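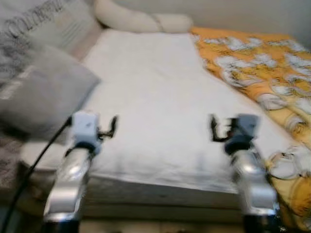
Barncombe Bulletin, No. 26

Home News Council Roads Letters Classifieds

Trains to go quiet at night, mostly

Barncombe will get its quiet zone in October, the town council decided this week, ending a dispute over the 3:40 a.m. freight that has outlasted two mayors and one set of crossing gates.

Under the plan, engineers will stop sounding the horn at the Mill Street crossing between 10 p.m. and 6 a.m. unless something is on the tracks. Something is on the tracks fairly often, the council was told, and it is usually a shopping cart.

The petition that started all this carried 1,457 signatures, a strong showing for a town that could not find enough people to judge the chili contest. Most signers live east of the line, where the horn arrives first. Several live well out past the reservoir and said they could hear it too, when the wind was right and the windows were open and they were listening for it. 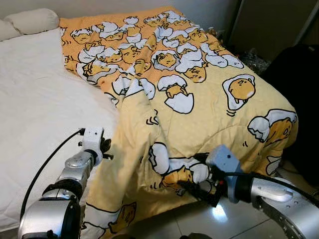 The work at Mill Street comes to a longer median, a new set of gates and 560 feet of fencing along the feed store side. Savchuk Paving has the contract. The company did the roundabout at Coron Road, which opened only one summer behind schedule, and the council seemed to regard this as a recommendation.

Getting any sleep out of it will take longer. The horn stays until the gates have been inspected, and the gates can't be inspected until the power to them is moved, and the power company has penciled that in for August. Construction hours are 7 a.m. to 5 p.m., though the saw cutting will have to be done overnight to keep the road open. Residents near the crossing can therefore expect six weeks of a concrete saw and the train.

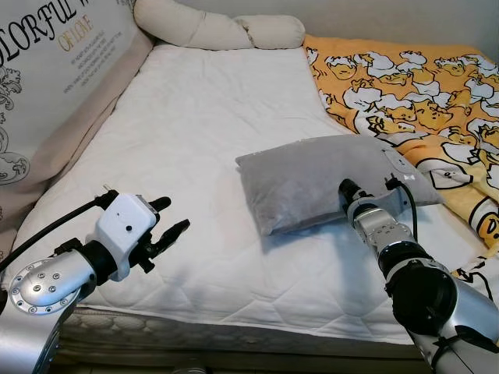 Page 6

Not everybody wanted the change. A man who has lived on Depot Lane since the line had passenger service told the council he wakes up when the horn doesn't blow, and asked who would be responsible for that. The council thanked him for his comments. Another speaker wanted to know if the noon siren at the firehouse could be looked at while they were on the subject. They were not on the subject, and it was not looked at.

Maltton, the next town down the line, is keeping its horn. The freight reaches Maltton around ten minutes after it leaves us, and sound carries down the valley, so light sleepers on the south side may want to hold off on celebrating.

The detour map is posted at town hall and at the library. The copy at the library is the corrected one – the other sends trucks through the cemetery.

Barncombe Bulletin Contact the newsroom Advertise All rights reserved Back to top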